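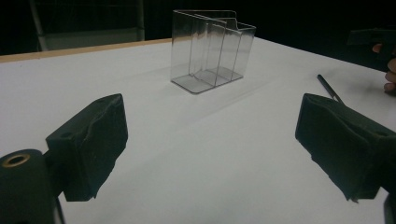
Minutes of the front desk and leaflets meeting, Lirmont Community Centre, Feb 6, 2020. Nina took the minutes. The December minutes were agreed with one change: the delivery charge from Zondevell should read as paid. It was then agreed to settle the layout of the white table before anything else, as the new leaflets are due shortly. The clear stepped holder will stay on it, with the tall compartments at the back for the full programme and the lower ones for single-sheet notices. A black pen is to be kept on the table as well, for people filling in the mailing list form.

1. Leaflets
Yurani Bermúdez reported that 1,744 programmes were printed last year and 545 were left over. Most of the leftovers were the autumn issue, which arrived late. She proposed a smaller print run this time. Agreed. Old copies to go in the paper recycling once the new ones are in, apart from 100 to be kept for the schools' visit.

2. Holders
Wusten have quoted for two more clear holders, delivery included. There was some discussion of whether wall racks would be better. Wall racks would need drilling and the landlord's permission, so this was left. Nina to order the two holders. One will go by the stairs and the other in the upstairs kitchen.

The holders show fingermarks quickly. Whoever opens up on a Monday to wipe them with a soft cloth and plain water. No spray, please, as it left the old one cloudy.

3. Mailing list
There are 252 names on the paper list. Several cannot be read. Yurani will type up what she can and ask at the desk about the rest. New forms will have separate boxes for each letter of the email address.

4. Any other business
The desk lamp flickers. Nina to try a new bulb before we pay for a repair.
It was asked if other groups may put their own flyers in the holder. Agreed that they may use the lowest section, one group at a time, for two weeks.

Next meeting: date to be sent round by email.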